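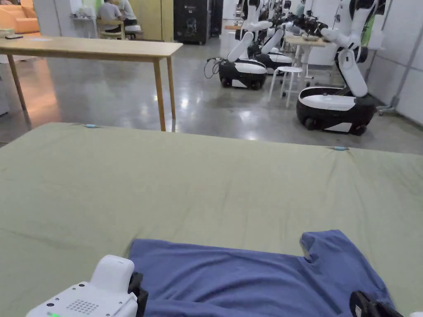 ## Budget check: second folding station, handhelds or another mobile base?

**gpringle** — Oct 17, 2021

Planning spend for February. Current station is a cloth-covered table, clips on the far edge, one operator, two handheld grippers, T-shirts only. I have money for one of these:

- a second handheld pair plus table, from Wiroreck
- a fourth mobile base with arm, from Kirnutov

The Wiroreck quote is 2522 for the pair, fingers included, table not. Lead time 11 weeks. Kirnutov won't give me a price without a call.

**s_takeda**

Handhelds. You already have three bases against the wall. What is their duty cycle? If it's under 60 percent, a fourth is storage.

**kurian_bench**

Disagree. Handheld data still has to run on an arm eventually, and evaluation is where we always queue. We bought handhelds first and spent the next two quarters waiting for arm time.

**s_takeda**

Queueing for arms or queueing for the person who can restart them? Those are separate budget lines.

**kurian_bench**

Arms. Mostly.

**jaruwan.s**

Whichever way you go, price the consumables. Our finger pads wear on the outer edge first and Adham only sells them as full finger sets. We keep two spare sets per station. Also ask whether the 2522 covers chargers, ours didn't.

**gpringle**

Chargers are not on the quote. Asking. Duty cycle on the bases is roughly half, by the booking sheet, which people don't always fill in.

**rkamata**

Then log it properly for a month before you spend anything. Power draw at the outlet is good enough. A booking sheet won't get past finance here.

One more item: floor space. A second table needs clearance on the operator side, and if it blocks the route out for the bases you lose what you gained. Tape it out first.

**kurian_bench**

Agree on logging. Still think you end up buying the arm.

**gpringle**

Meter goes on the outlets tomorrow. Wiroreck will hold the price for 60 days, so there is time. Does anyone have a clamp they like better than the small blue clips? Ours let the cloth creep toward the operator.

**jaruwan.s**

Spring clamps, rubber jaws. Or hem the cloth and run a bar through it.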